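Kitchen Helper Wanted - Gaete House, Dukville

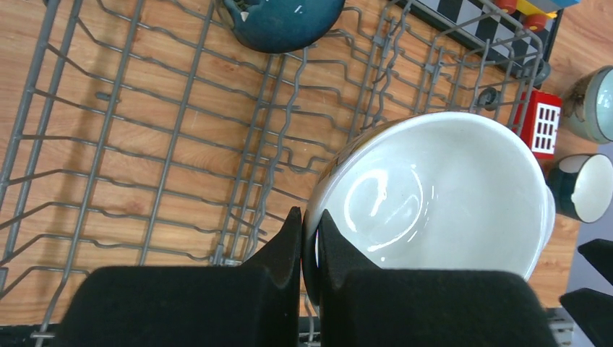 White bowl in the dish rack.

Gaete House is looking for a part-time kitchen helper, starting in March. We serve a midday meal 11 months of the year and close in August.

You will wash bowls, plates and pans by hand, rack them to drain, put everything away and wipe down the counters. Some lifting is involved. No experience needed - we will train you.

Hours: 11 a.m. to 2 p.m., 13 hours a week with setup
Openings: 2
Start bonus: $200, paid after the first month

You must be 18 or older. Lunch is included on shifts. Pick up a form at the front desk or apply through the Mivetti job board.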